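Search this journal Search Advanced

July
By Berier and Yeoh

4. Famous defendants and the afterlife of a small fine

The broad question of this paper is what happens to a protest once a well-known face has been arrested at it. In the previous section we looked at coverage before any court date was set. We now turn to what was printed after sentencing, when the subject has usually gone back to work and the newspapers have to decide whether a modest fine is a humiliation or a career highlight. Most of them manage to print both.

Our sample holds 160 articles on 13 cases, all of them actors, singers or television presenters who admitted or were found guilty of a minor offence during a demonstration. Coding was done by the two authors using the Luvodano scheme, which sorts each article by what its headline treats as the news: the cause, the penalty or the person. We added a fourth category, clothing, after the first afternoon.

The person won comfortably. Even where the cause was named in the headline, it tended to arrive late and leave early, often as an adjective. "Climate" did a great deal of work of this kind. Penalties fared better than we had guessed, partly for the simple pleasure of setting a small sum beside a large salary. Several writers did the division for their readers, and one did it incorrectly in the defendant's favour.

Statements made on the court steps were quoted in nearly every article, though seldom at length. The typical quotation ran to a single sentence and contained the word "proud". Fellow defendants without a television series were mentioned as "others" or "activists", and in 3 cases they vanished altogether between the first report and the second, despite having received the same sentence on the same morning.

Jukis has argued that this sort of attention is borrowed by the campaign and must be paid back in embarrassment. We find some support for the first half. The second is harder to measure, as the campaigns in our sample showed very little embarrassment and a good many of them put the court photograph on their donation page.

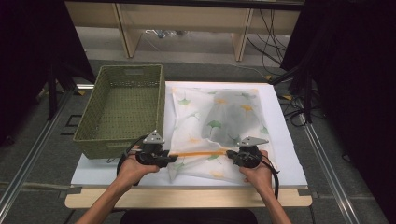 Figure 2.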